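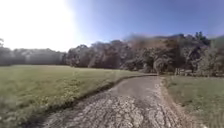

I was going to do the whole Metville loop before lunch! I'd told everyone at home so, I'd written it on the back of my hand, and by a quarter to ten I was already on my knees beside the gravel with my nose a few centimetres from a beetle.

In my defence it was a terrific beetle. Green when it went one way and bronze when it went the other, and very busy with a crumb of dried mud four times its own size. I cheered it on for a while. A cyclist went by and rang her bell, and I waved, and I think she took me for someone who'd fallen over.

You have to understand that I had been indoors for 156 days. My hip had been done in the winter and then done again, and in all that time the furthest I walked was from the bed to the kitchen to the bed, with a detour past the window when I was feeling wild. The physio at the Jundus clinic had given me a sheet of exercises and a little grey pedometer, and she'd told me to aim for 3000 steps and be sensible. I clipped the thing to my waistband like a medal. I had a thermos, two cheese sandwiches, my grandfather's hat and absolutely no intention of being sensible.

So off I went again, heel and toe, heel and toe, and everything was marvellous. The ground crunched! I'd forgotten that floors don't crunch. I tried walking on the lumpy bits on purpose to feel my ankles work it out for themselves, which they did, clever old things, and then I tried the grass for comparison and went back to the lumps. I said good morning to a magpie. I said good morning to the fence.

When I was a kid we called the open part the Moon. I don't know who started it. Six of us used to come down after school with a tennis ball and a broken cricket bat, and whoever lost had to run to the trees and back holding their breath. You can't do it, by the way. I tried every summer until I was twelve, and every summer I came back purple and lying. There was meant to be a creature called the Grerka living in the trees, long in the arm and fond of children's shoes, and my brother swore he'd seen it eating one of mine. I'd lost that shoe in the creek and never told a soul, so I was very happy for the Grerka to have it.

I thought about holding my breath. I really did. I got as far as filling my cheeks, and then the hip gave me a small, polite twinge and I let it all out again and laughed so much I had to lean on my stick.
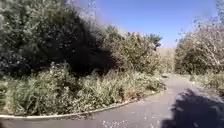
By then I'd got on to the sealed part, where the going is easy and the stick makes a lovely tock, tock, tock. I kept time with it. I sang a bit. It was January and the whole place smelled of hot leaves and honey, and there was something rustling in the long grass that stopped whenever I stopped and started whenever I started.

"Is that you?" I said.

Rustle.

"I've got sandwiches," I said. "I'm afraid I'm wearing both my shoes."

I lowered myself onto the kerb, an operation in several stages, and got the thermos open. Tea outdoors! I'd been drinking the same tea out of the same cup for months and it had never once tasted like that. I broke the corner off a sandwich and set it down beside me, well away from my feet, and I looked straight ahead so as not to be rude.

The pedometer said I had 80 steps left to make the physio's number. The car was a good deal further off than that, and the rest of the loop was further again, round the bend and up past the old pump shed where the blackberries used to be. I wondered if they were still there. I wondered if they'd be ripe.

Something rustled, quite close now.

I poured myself another half a cup.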